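On the Release Fault in the Pastry Packing Trials

7 October 2025

It is my custom to record in these pages the work of our small group at Wivatwood, and it would be improper to record only the successful parts of it. The present entry concerns a fault in the release step of the pastry packing task, which occupied us for most of June and was fully understood only last week.

The task will be familiar to regular readers. Two arms, each fitted with a multi-fingered hand, stand at a white table in simulation and transfer pastries into an open cardboard tray. The control program, known among us as Warnix, was trained and tested entirely in simulation before any transfer to the physical arms at Hundesstead was to be considered.

The nature of the fault

In a set of 322 trials, 29 ended with the fingers reported as open while the pastry remained attached to the hand. The program, having received the signal that the release was complete, proceeded to withdraw the arm. The pastry was carried away from the tray and in most cases dropped on the table or beyond it. In one trial it was brought into the path of the other hand at full speed, and the two hands collided.

Rawan Daher first noticed the pattern while reviewing recordings for a different purpose. Her note to the group was brief and asked why the success figure had not fallen. The answer was an uncomfortable one. Our scoring rule checked that the fingers had opened above the tray. It did not check that anything was in the tray afterwards. I had written that rule myself, and I accept responsibility for it.

Causes

Mohsin Naqvi traced the mechanical part of the fault to the contact settings. The friction value for the fingertips had been raised during earlier work on heavier items and had never been put back. With a light, rounded pastry held by its edge, two of the fingers could stay in contact after the command to open, and the solver treated the object as held.

A second cause lay in the timing. The program allowed 40 milliseconds between the command to open and the start of the withdrawal. Danish Memon had questioned this interval in the spring, and his question was entered in the log and not answered. I regret that also.

The point in the cycle at which the fault arises is the one immediately before release, when the right hand holds the pastry over the tray and the left hand is kept clear.

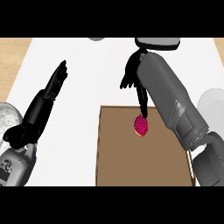

Measures taken

The friction value has been restored and is now stored with each task. The scoring rule examines the position of the pastry after the arm has withdrawn — a change of four lines — and the left hand may not move until that check has passed. Daiane Conceição has begun a fresh run of 3000 trials under the new rule.

Until she has reported, no transfer to the physical arms will take place. Farzana Bajwa has agreed to review the stopping distances at Hundesstead in the meantime, and the earlier success figures have been withdrawn from our internal summary.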